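The Brimano chain ring, and how I size it
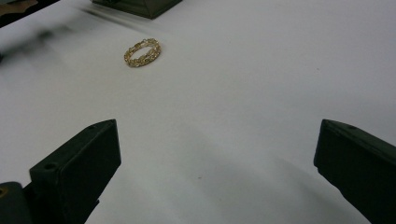

3 min read

20 Sep 2018

I've had the Brimano on the bench list for ages and people keep emailing me the same questions, so I've finally sat down and written the page properly. Grab a cuppa.

Brimano is my linked ring. It's made up as a short length of fine chain, closed into a band and then worked round on the mandrel until it holds its shape. I make it in 9 carat yellow gold as standard. I can do it in silver too, but the links are a bit softer and I'd steer you to gold if you wear your rings in the garden like I do.

Price: $270 in your size
Price with the Cistell pouch and a spare polishing cloth: $288
Metal: 9 carat yellow gold
Lead time: 20 working days
Made by: me, Ridwan Ngau, at Flatovora

Sizing (please read this bit!)

Linked rings don't size like plain bands. A plain band I can stretch half a size with a bit of patience, but with a chain band you'd be stretching every link and they'd all end up slightly different. So if it needs to go up or down I open it, add or take out a link, and close it again. That means the sizes move in steps. If you're between two sizes, go for the bigger one – a linked ring sits closer to the finger than you'd expect, and it grips a little going over the knuckle.

Measure in the evening, when your hands are warm. I had a customer in March who measured hers straight after an ocean swim and ordered something that would've fitted a doll. We sorted it out, but it cost her another three weeks' wait and me a fair bit of swearing.

I use Australian letter sizes. If you only know your size as a number, write that down and tell me which country the ring came from, and I'll convert it. I'll post you a plastic sizer for nothing if you ask. You don't need to send it back.

Wearing it

Every day is fine. Take it off for the gym, for kneading dough and for anything with bleach or pool chlorine in it. Hand cream is the real pest, it gets in between the links and goes grey, and then people write to me thinking the gold has changed colour. It hasn't. Warm water, a drop of dish soap, an old soft toothbrush, two minutes. Rinse it in a bowl and not over an open plughole (I have taken apart my own bathroom sink more than once).

Don't use the dip cleaners from the supermarket. And go easy with the polishing cloth, because loose threads catch in the links and you'll be there all night with tweezers.

Can I stack it?

Yep. It goes nicely with the Fu, my plain narrow band, and I wear the pair of them on my right hand. Put the Fu on first so the chain sits on the outside. Next to a ring with a high claw setting I'd leave a finger in between, as the claws can hook a link and bend it.

Engraving

Sorry, no. There's nowhere flat enough to cut a letter. If you're after initials, have a look at the Fu, which has room inside for a short line.

Repairs and returns

If a link opens up in the first 2 years, post it back and I'll close it at no charge, you just cover the postage my way. After that it's usually a small job and I'll quote before I touch anything. One resize is included as long as the ring hasn't been worked on by another jeweller.

Returns are fine within the first fortnight if it hasn't been worn. Use a padded bag and get tracking, please – plain envelopes get chewed up in the sorting machines and I can't refund a ring that never reaches me.

To order, send me your size, your metal and your postal address through the contact form. I answer emails at night once the torch is off, so give me a day or so. Pick-up from the workshop is by arrangement, and there's parking in the lane behind.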